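Zwischenbericht an die Projektförderung, Vorhaben Olaniyan
Berichtszeitraum: März 2026

Im Berichtszeitraum wurden am Standort Bavwood 226 Greifversuche mit Leiterplatten durchgeführt. Das Umsetzen einzelner Platinen gelingt überwiegend; beim Einstecken von Kabeln bleibt Handarbeit erforderlich.
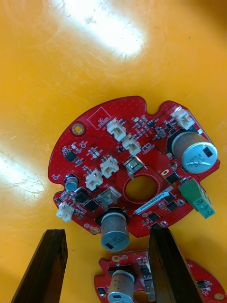
Die Versuchsreihe wird unter Leitung von Titilayo Fashola um rund 100 Durchläufe erweitert. Ein Einsatz ohne Aufsicht ist derzeit nicht vertretbar.

gez. Osaze Garba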